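How to Test Whether a Machine Can Do a Household Chore Yet

Applies to: pouring, clearing a table, putting things away, light sorting
Time needed: one afternoon, plus a Monday to look at the numbers

People ask us whether a robot can clear the table yet. The short reply is that it depends on the table. A demo video won't settle it. You have to pick one chore, write down what counts as done, have a person do it many times, and then let the machine try under the same rules. This page goes through how we do that at Kushwaha. You can use most of it at home, in a classroom or on a shop floor.

Step 1. Pick one chore and make it small

"Do the kitchen" can't be tested. "Pick up the bottle and set it down next to the bowl" can. Write the chore as one sentence with one verb for each thing that moves. If the sentence needs an "and then," you probably have two chores. Run them separately first and join them later.

Good first chores:
Move a closed bottle from one side of a table to the other
Put a cup in a bowl
Pick up a towel from the floor and drop it in a basket
Take one screw out of a tray and put it in another tray

Poor first chores:
Folding a fitted sheet
Peeling anything
Opening a jar that someone else closed

Step 2. Write down what counts as done

Do this before anyone touches anything. For a bottle, we use: upright, inside the taped square, no other object knocked over, hand clear of the bottle. If any one of those fails, the run fails. Don't give half points on the first day. You will argue about them for weeks.

Set a time limit too. We use 30 seconds for a single move. A person needs far less than that, and a machine that needs more is not ready to be useful in a kitchen.

Step 3. Set the table

Use ordinary things. A bottle of soda and a bowl are enough. Clear plastic and shiny tops are worth including early because they give cameras trouble. Glare on a table can look like an edge, and a clear bottle neck can vanish against a busy background. Keep the room as you would find it on a normal day, with the chairs where people leave them.

If the person doing the chore uses a hand-held tool with a printed marker on top, check that the marker can be seen through the whole reach before you start. Check the cable as well. It should have enough slack to go from the far side of the table to the near side without dragging across anything.

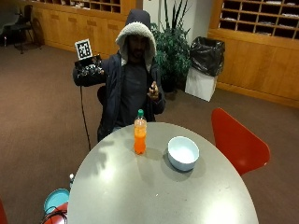

Kushwaha readers should know that slack is not the whole story. We ran this at a packing bench in Povby and the cable was long enough, but people still moved differently with it on. They took the long way around every box. When we later compared that with how they packed with bare hands, the paths hardly matched. I would add a few bare-handed runs at the start so you know what you are losing.

We have since added bare-handed runs to our own sheet. Do five, note the times, and set them aside.

Step 4. Have a person do it first

The person should do the chore at a normal pace, without showing off and without slowing down to help the camera. Change the starting spot of the objects between runs. If the bottle is always in the same place, you are testing memory.

Keep the failed runs. Mark them as failed and leave them in. A set of recordings with no fumbles in it teaches you very little about what to do when a grip slips.

We stop for a break after every 30 runs. Arms get tired when held away from the body, and tired runs look different from fresh ones.

Step 5. Record from more than one place

A fixed view tells you where things are on the table. A view from the tool tells you what the fingers are about to touch. You want both. The wide lens on a tool bends straight lines near the rim, so do not judge distance by eye from that footage. It also takes in a lot of the room, including people and bags and whatever is on the floor. Tell everyone nearby that they may be recorded, and get their okay before you begin.

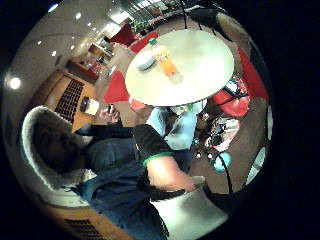

Wide view from the tool, with the bottle upright on the table.

Step 6. Let the machine try

Same objects, same table, same time limit. Start with the starting spots the person used. Then move to spots nobody used. The gap between those two scores is the number you care about most.

In our last round, done in June with a two-finger arm running Mindex software, the logs held 3,118 attempts across 7 chores. Only 2 of those chores passed our bar, which is the same score on new spots as on known ones. Both were simple moves with a closed, rigid object. Anything soft did badly. Anything that had to be poured did worse.

Step 7. Change one thing at a time

Once a chore passes, make it harder in small steps:
Swap the object for one of a different height
Dim the lights or open the blinds
Put a second object in the way
Have someone sit at the table

Run a full set after each change. If the score drops, go back one step and run it again to be sure the change is what did it.

Step 8. Decide if it is worth it

A machine can pass and still be no use. Add up the setup time, the resets and the number of times a person had to step in. At the Cukedstead workshop the arm could sort screws well enough, but somebody had to refill and level the tray so often that they went back to doing it by hand. For a home, we ask a simpler question. Would you leave the room while it worked?

Common problems

The marker drops out of view. Tilt your wrist less, or move the fixed camera higher.

The bottle tips when released. The fingers are opening unevenly. Slow down the last bit of the opening move and check the pads for wear.

Scores change from morning to afternoon. Look at the windows first. Sunlight on a pale tabletop is the usual cause.

The person's runs are all the same. Move the objects farther apart, and ask them to use the other hand for one set.

The score sheet we use has one line per run, with columns for chore, starting spot, time, pass or fail, and a short note. Please fill in the note even when the run passes.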